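The Dining Table Question

We have been without a dining table since June, when my sister-in-law reclaimed the one she had lent us for "a couple of weeks" when we moved to Varkville. She was within her rights. She had also, over the years, become the only person in the family who remembered that it was hers.

Since then we have eaten on the couch, on the back step while the weather held, and at a card table with a vinyl top and one leg that folds when it feels unappreciated. Several of you wrote in after the last newsletter to ask how the search was going. It is going the way searches go when two people in a household have opinions and one of them owns a tape measure.

My position is simple. I want a table big enough for six people and plain enough that I don't have to think about it. My wife's position is that a table you don't have to think about is a table you will stop wiping. She wants grain. She wants knots. She showed me a photo of a slab of walnut with a hole in it the size of a grapefruit and said it had presence. I asked what happens to the peas. We didn't speak about tables for the rest of the evening.

The first place we tried was the big secondhand barn out past Dunstan, where you can get a dining table for $100 if you are willing to accept what has been done to it. One had been painted to look like marble by someone who had perhaps heard marble described over the phone. Another was lovely on top and had been home to a great deal of chewing gum underneath. I know this because I am a person who puts his hands under tables before he buys them, and I recommend the practice, along with a packet of wipes.

The second place was the showroom in Zuvthorpe, where a man in very clean shoes told us that the table we were leaning on cost $4,000. We stopped leaning on it. He said it would last 100 years, and I said that was a lot of pressure to put on whoever got it after us. He didn't laugh, but to be fair to him it was near closing.

What neither place had was the thing I'd been picturing, which was a large, flat, pale table with nothing going on. You would think this was the easiest sort to make. Apparently there is no money in leaving things alone. Everything has a bevel, or a bow-tie inlay, or legs that meet in the middle at exactly the height of your shins. 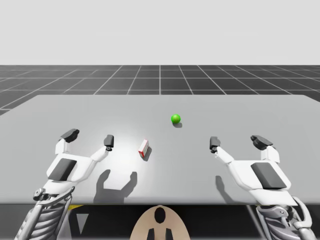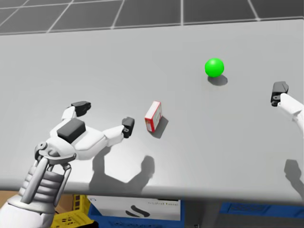
Size is where most people go wrong, and we nearly did too. A table always looks smaller in a showroom, because the showroom is the size of an aircraft hangar and your kitchen is the size of your kitchen. My wife solved this by marking out the shape on our floor with masking tape, and we lived with the outline for a week. I will say that a light gray top over a dark gray floor with white grid lines, like the pair shown here, would at least have given us something to measure against. Our floor is brown linoleum in a pattern I can only call regretful. Still, the tape did its job. By the second day I had walked through the table on my way to the fridge so many times that we took a foot off the length, and by the fourth we had taken a few inches off the width, and the cat had started sitting in the middle of it as if waiting to be served.

Then there was the matter of color. I had assumed that a pale table would show every spill, and it does, but a dark one shows every crumb, and in our house crumbs outnumber spills by a wide margin. Gloss shows fingerprints. Matte is forgiving until someone drags a casserole dish across it. Glass I refused to discuss. I don't want to see my own knees while I'm eating, and I don't believe the guests want to see them either.

That left us with the sensible option, which was to ask somebody who knew what he was doing. Tipene Lockyer built the shelves in the Varkville library, and he came over one evening, looked at the tape on the floor, stepped politely around it, and asked us how often we had six people to dinner. We looked at each other. I said often. My wife said twice. He wrote something down, and I believe it was her answer.

He proposed a table for four that pulls out to seat six, with a pale top, rounded corners and straight legs set right at the ends. He said he could put a light oil on it that would keep some of the grain showing, so my wife gets her grain and I get my nothing. There will be no hole in it. The runners underneath will be from Stalteck, a name he pronounced with the kind of respect my father kept for certain outboard motors. I nodded as though I had my own views on runners.

The price came in well under the showroom and well over the barn. It will take 3 months, partly because the wood has to sit in his shop getting used to the air, and partly, I suspect, because he has other customers who know how many people they have to dinner.

Meanwhile the card table soldiers on. We had soup on it last night, which was brave, and the leg held until dessert. If anyone within driving distance has a sturdier one to lend, I promise to write down whose it is and tape the note underneath, where I will find it the next time I check for gum.

A few of you asked about the chairs. We have five, from three different sets, and one of them is really a piano stool. My wife would like to replace them all once the table arrives. I have said I would like to eat at the table for a little while first, and the tape measure has gone back in the drawer, though I notice it's the top drawer.

Next time I'll get to the letters about gutters, which have been piling up.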